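Session 4 handout: showing the robot how it's done

Learning from Demonstration, spring term. Read before the practical, please, and bring your own notes from session 3 because I'll be picking up exactly where we stopped (the business of what counts as an "action").

So, last time we looked at driving an arm remotely, with a second arm or a joystick or, if you were very patient, a keyboard. It works, and the big attraction is that everything you record is something the robot can physically do. The bad news is speed. In the Omoregie room it took most of you a whole afternoon to get 30 usable recordings of putting a sock in a box, and half of that was waiting for somebody to stop bumping into the table!

This week we take the arm away. You hold the gripper yourself, with a camera fixed to it, and just do the job. The camera sees the fingers and whatever is ahead of them, and from the video we work out two things afterwards: where the gripper was in space, and how far open it was. Those two streams are your demonstration. No arm, no booking sheet, and you can do it in a real home with real mess, which I love.

Our running task is tidying clothes off a bed. I picked it on purpose because cloth is horrible. A mug has a handle and stays mug-shaped. A T-shirt has as many shapes as you've got minutes to look at it, and the place you'd grab it changes every time.
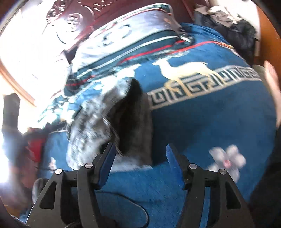
A student from the Sellach group wrote in after last year's session to say that all this blur must ruin the data, and wouldn't it be better to throw out every recording with a smeared picture in it? Fair question, and I went back and forth on it. My answer is: slow down, but don't throw everything out. The fingers ride along with the camera, so they stay sharp while the bedding smears, and we can still read the opening. What suffers is the tracking, as it needs fixed things in the background to hang on to. A patterned blanket is a gift for that (borders, flowers, anything with corners), as long as you aren't whipping past it. A plain white duvet is much worse, even at a crawl.

Some habits I'd like you to pick up early:

Start each recording with the gripper still, well back from the clothes, and count to two in your head.

Go in at the speed you'd want a robot to go in. You'll feel silly. Carry on.

Keep your free hand out of the job. It's terribly tempting to hold the blanket down or flick a sleeve over, but the robot we're training for has one arm, and a trick that needs two hands teaches it nothing it can use.

Mind the light. A bright window can swallow a whole side of the picture, so try drawing the curtain or working from the other side of the bed.

Don't tidy your mistakes away! If you miss the cloth and go back for it, keep recording. Those recoveries are worth a lot. A robot that has only ever seen perfect grabs hasn't a clue what to do after a bad one.

How much do we need? For the Nomidska exercise each pair records 40, then we pool the lot. I'm hoping for 400 good ones after the tracking check, and if we reach 500 I'll be delighted and you can all go home early. Vary the starting heap each time, and by vary I mean pick it up and drop it. Arranging it nicely by hand gives you the same heap again and again without your noticing.

One thing to chew on before the practical. Your wrist can do plenty that an arm bolted to a bench can't. Suppose you record a lovely, smooth grab that the arm simply cannot reach. Is that a bad demonstration, or the wrong place to put the arm? Write me a paragraph either way, and upload it to the Fastotitz folder with your recordings.

Reading for next week is the chapter on matching the camera's clock to the gripper's. It's dry, and you do need it.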